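4.2 Work surfaces and table lighting

The second part of the survey dealt with the tables on which residents read, sorted post and did small repairs. Visits were made to homes in Pranham, Kneath and Isgate, and 400 of the households seen had at least one table used mainly for such tasks. Surfaces were grouped by colour, by finish and by whether the top had a raised border.

Pale, matt tops were preferred by residents who did close work in the evening. Several in Kneath remarked that small parts were easier to find on them, and that a raised border stopped screws and beads from rolling to the floor. The same residents reported that marks showed sooner and that the tops needed wiping more often. Dark tops were more common in Isgate, where tables tended to be older and were often shared with meals.

The placing of stands and lamps was recorded separately. Items with a round base and a single upright took up little of the working area, and most residents kept them well back from the near edge (Figure 9). Clamped fittings were found in 14 homes only.

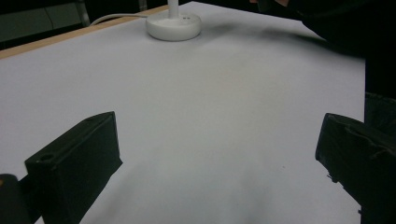 Figure 9. White tabletop with a light-brown wooden edge and a round-based white stand.

Residents were also asked how often they moved such items. In Pranham the usual answer was once a week, for cleaning. In Isgate they were moved daily, as the table had to be cleared before the evening meal. The effect of this on the choice of base is taken up in Section 4.3, together with the question of trailing leads.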